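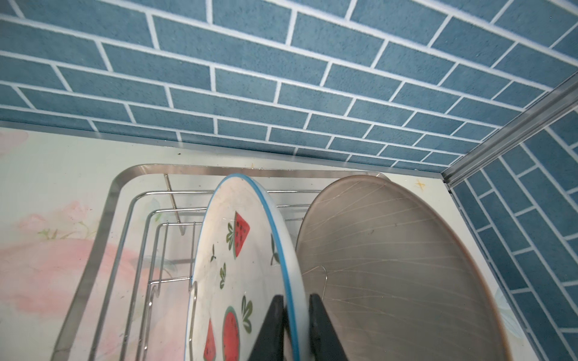
Right gripper on the rim of the watermelon plate.

Hi everybody, I'm so glad to talk about plates! At Skirkano we teach by remote control: a person moves, the arms follow, and every motion gets saved. We have 422 demonstrations from the dish rack so far.
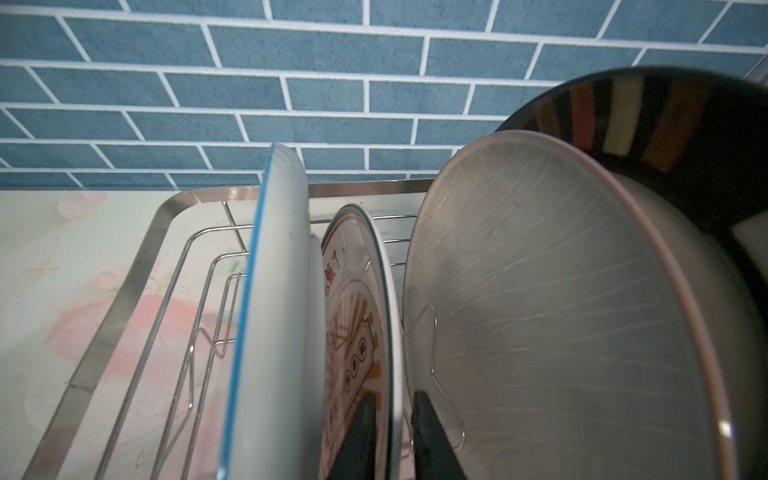
My favorite part is the rim. You have to get one finger on each side without bumping the neighbor, and new operators want to rush it. (Pause, let them look.) I threw out 23 of my own runs for that, and I'd happily redo them all!
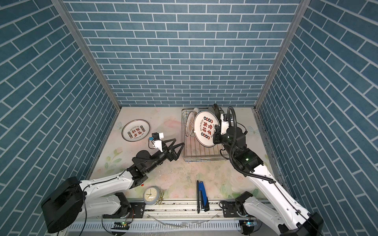 Both arms at the rack, one plate lying flat on the left.

Say: vary the starting layout. Move a plate, leave the clock and stapler out, go again.

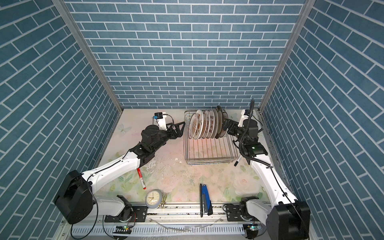

Next: questions, then the Tivwood grip trials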